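식탁보

공유 30 · 댓글 5

식탁보는 식탁이나 탁자 위를 덮는 넓은 천을 이르는 말이다. 상보, 테이블보, 테이블클로스라고도 하는데, 상보는 차려 놓은 음식에 먼지가 앉지 않도록 위에서 덮는 보자기를 가리킬 때가 더 많으므로 이 글에서는 상판 위에 깔고 그 위에 그릇을 놓는 천만을 식탁보라고 부르기로 한다. 집집마다 하나쯤은 서랍 깊숙이 접혀 있기 마련이고, 막상 꺼내 펼쳐 보면 언제 누가 사 온 것인지 한참 이야기하게 되는 물건이기도 하다.

개요

식탁보의 쓰임은 크게 보아 상판을 보호하는 일과 식탁을 꾸미는 일이다. 나무 상판은 뜨거운 그릇이나 물기에 약해서 하얗게 자국이 남기 쉽고, 칠이 벗겨지면 손보기도 번거롭다. 천 한 장을 깔아 두면 그릇 바닥에 긁히는 일이 줄고 숟가락 놓는 소리도 한결 부드러워진다. 다만 얇은 면직물 한 겹으로는 뜨거운 냄비의 열을 막기 어려우니, 냄비받침은 따로 쓰는 것이 좋다.

꾸미는 쪽으로 말하자면 식탁보만큼 적은 품으로 방의 인상을 바꾸는 물건도 드물다. 벽지나 커튼을 바꾸려면 마음을 단단히 먹어야 하지만 식탁보는 아침에 걷고 저녁에 다른 것으로 갈아도 그만이다. 그래서 계절마다 무늬를 달리하는 집도 있고, 손님이 올 때만 꺼내는 흰 식탁보를 따로 두는 집도 있다.

재질

면은 가장 흔하고 다루기 쉽다. 물을 잘 빨아들이고 여러 번 삶아도 견디는 편이며, 무늬를 날염하기에도 알맞다. 처음 빨면 조금 줄어들 수 있으므로 식탁에 꼭 맞게 재단하기보다 여유를 두고 마르는 것이 안전하다.

아마, 곧 리넨은 면보다 힘이 있고 쓸수록 부드러워진다. 구김이 잘 가는 것이 흠이라고들 하는데, 그 구김을 좋아해서 일부러 다리지 않고 까는 사람도 많으니 이것은 취향의 문제라고 해야 할 것이다.

폴리에스터와 혼방은 구김이 적고 빨리 마른다. 아이가 있는 집이나 식당에서 즐겨 쓰지만 높은 온도로 다리면 번들거리는 자국이 생길 수 있다. 비닐이나 코팅 원단은 빨래를 할 필요 없이 행주로 훔치면 되므로 편리하다. 대신 접어 두면 접힌 자리가 하얗게 꺾이는 일이 있어 둥글게 말아 보관한다.

무늬

무늬 없는 흰 식탁보는 오랫동안 격식을 차린 자리의 기본으로 여겨져 왔다. 실의 짜임만으로 무늬를 드러내는 다마스크 직물이 그 대표라 할 수 있는데, 빛의 방향에 따라 무늬가 나타났다 사라졌다 하는 것이 은근한 멋이다.

날마다 쓰는 식탁에는 체크, 줄무늬, 꽃무늬가 두루 쓰인다. 그 가운데 흰 바탕에 과일과 잎사귀를 빽빽하게 찍은 무늬는 부엌 천의 단골로, 행주나 앞치마에서도 흔히 만난다. 먹을 것을 올리는 자리에 먹을 것 그림을 깐다는 발상이 소박하고 정겹다. 무늬가 촘촘한 천은 작은 얼룩이 눈에 덜 띈다는 실속도 있어서, 김칫국물이나 커피가 자주 튀는 식탁이라면 이런 쪽이 마음 편하다. 반대로 그릇에 무늬가 많은 집에서는 천까지 화려하면 상차림이 어수선해 보일 수 있다.

직물 도안가 플로르 페르스휘런(Floor Verschueren)은 브로르니어(Brornier)의 식탁보 도안집에서, 과일무늬를 그릴 때에는 열매의 꼭지를 한 방향으로만 두지 말아야 한다고 적었다. 식탁에는 둘러앉는 사람이 있으니 어느 자리에서 보아도 거꾸로 된 그림만 보이지 않게 하려는 배려이다. 같은 책에는 잎사귀를 먼저 놓고 그 사이에 열매를 채워 넣는 순서가 그림과 함께 실려 있다.

크기와 늘어뜨림

식탁보의 크기는 상판의 치수에 늘어뜨릴 길이를 양쪽으로 더해 정한다. 평소에 쓰는 식탁이라면 한쪽에 30센티미터쯤 내려오는 것이 무난하다고 보며, 격식을 차린 자리에서는 이보다 길게 한다. 의자에 앉았을 때 천이 무릎 위에 너무 쌓이면 일어서다가 끌어당길 염려가 있다. 어린아이가 있는 집에서는 늘어뜨리는 길이를 짧게 잡거나 집게로 고정해 두는 편이 안심이 된다.

가운데를 벌려 늘이는 확장식 식탁은 조금 까다롭다. 접었을 때에 맞추면 펼쳤을 때 짧고, 펼쳤을 때에 맞추면 평소에 길다. 이럴 때는 크기가 다른 식탁보를 2장 마련해 두거나, 긴 천을 깔고 양 끝을 안으로 접어 넣어 쓴다. 상판의 이음매가 천 위로 도드라져 보이는 것이 싫다면 밑에 얇은 속깔개를 한 겹 대면 된다.

까는 법

먼저 상판의 물기와 부스러기를 닦아 낸다. 접힌 천을 식탁 가운데에 올리고 긴 쪽부터 펼친 다음 양옆으로 넓혀 간다. 가운데 접은 선이 상판의 중심에 오면 늘어진 길이가 저절로 비슷해진다. 주름은 가운데에서 바깥으로 손바닥을 밀어 펴는데, 한쪽 귀퉁이만 잡아당기면 비스듬한 주름이 새로 생기므로 맞은편을 번갈아 당겨 준다. 그래도 남는 접힌 자국은 분무기로 물을 살짝 뿌리고 쓸어 두면 마르면서 가라앉는다.

야외에서는 바람이 문제이다. 네 귀퉁이에 추를 다는 것이 보통이고, 추가 없으면 안쪽에 작은 주머니를 꿰매 조약돌을 넣어도 훌륭하다.

세탁과 얼룩

얼룩은 오래 둘수록 빼기 어렵다. 국물이나 소스는 숟가락으로 걷어 낸 뒤 마른 천으로 눌러 물기를 빨아들이고, 찬물로 뒷면에서부터 헹군다. 문지르면 얼룩이 올 사이로 더 파고든다. 기름은 주방 세제를 조금 묻혀 두었다가 미지근한 물로 빨고, 촛농은 굳힌 다음 떼어 내고 남은 것을 종이 사이에 끼워 낮은 온도로 다린다. 과일즙은 뜨거운 물에 바로 넣지 않는다.

색이 짙은 무늬가 찍힌 천은 첫 빨래에서 물이 빠질 수 있으니 따로 빨고, 그늘에서 뒤집어 말린다. 다림질은 조금 눅눅할 때 안쪽에서 하면 무늬의 빛깔이 오래간다.

보관

자주 쓰는 것은 접어서, 아끼는 것은 심지에 말아서 둔다. 늘 같은 자리로 접으면 그 선을 따라 올이 약해지므로 꺼낼 때마다 접는 자리를 조금씩 옮긴다. 보제나 치에실라크(Bożena Cieślak)는 살림 산문집 「서랍 속의 여름」에서 8월 볕이 좋은 날 식탁보를 모두 꺼내 널던 어머니의 습관을 길게 썼는데, 빨랫줄 아래를 지나다니며 놀던 어린 시절 이야기가 살림 요령보다 더 많은 분량을 차지한다. 같은 책에 따르면 치에실라크의 집에는 30년 넘게 쓴 리넨 식탁보가 있었고, 해진 귀퉁이는 냅킨 4장으로 다시 태어났다고 한다.

낡은 식탁보는 이처럼 냅킨이나 행주, 빵 바구니 덮개로 고쳐 쓰기 좋다. 가장자리보다 그릇이 늘 놓이던 가운데가 먼저 해지므로, 성한 가장자리를 살려 마르는 것이 요령이다.

같이 보기

식탁 러너, 식탁 매트, 냅킨, 보자기, 날염

마지막 편집 2020-10-12

문의 | 저작권 안내 | 맨 위로
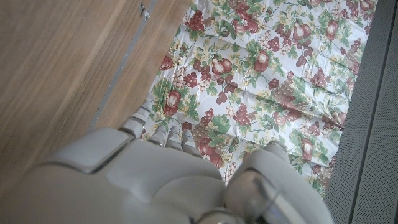

면 식탁보를 새로 사면 쓰기 전에 한 번 빨아야 할까?

한 번 빨아서 쓰는 편이 좋다. 새 천에는 빳빳하게 보이도록 먹인 풀기가 남아 있어 물을 잘 빨아들이지 못하고, 첫 빨래에서 조금 줄어들 수도 있다. 찬물에 단독으로 빨아 그늘에 말린 뒤 크기를 다시 재어 보고, 단을 줄일 생각이라면 그다음에 손을 대는 것이 알맞다.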